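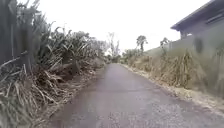 Inside the Cellar at Caldeira: A Conversation With the Head Winemaker

The Trolville Wine Society spoke with the head winemaker of Caldeira in November, after the last of the season's wine had gone to barrel. The estate supplies two of the Society's member selections and makes 3,000 cases in a normal year.

Caldeira is known to members for its dry whites, and the winemaker was asked why the estate has stayed with a grape that few of its neighbors still plant. "The old vines were here before any of us," the winemaker replied. "They give a small crop, and the fruit holds its acid into the fall. I would have to work much harder to get that from younger plants."

The current white spent 11 months on its lees in large used barrels. The winemaker described the choice as a matter of texture. "New oak would sit on top of this wine. We want weight in the middle and a clean finish, so the barrels are old and we stir them very little - once a month at most, and less in a warm year."

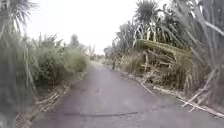
Members have also asked about the move to screw caps, which the estate completed with its last bottling. "We tried both closures on the same wine for three years and tasted them blind with the staff from Brastum, who do our bottling," the winemaker said. "The results were close. What settled it was the number of bottles that came back to us under cork. It was small, but each of those was somebody's dinner."

The red program is more recent. A single lot of 600 cases was released under the Pemstead label, and a second is resting in the cellar. The winemaker was cautious about its future. "It is a light red and should be served slightly cool. People expect more color than it has. I have stopped worrying about that, though our sales staff have not."
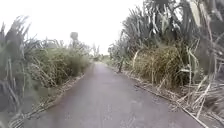 On Serving and Storage

The winemaker advises taking the white out of the refrigerator 20 minutes before it is poured, and recommends it with roast chicken, shellfish or a firm cheese. An opened bottle will keep for three days. "I often like it best on the second," the winemaker added.
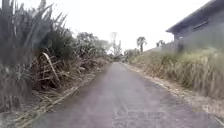 A narrow paved path between tall plants and a grassy embankment.

Members may order the Caldeira white through the Society office until the allocation of 1,369 bottles is sold. Orders are limited to one case per household.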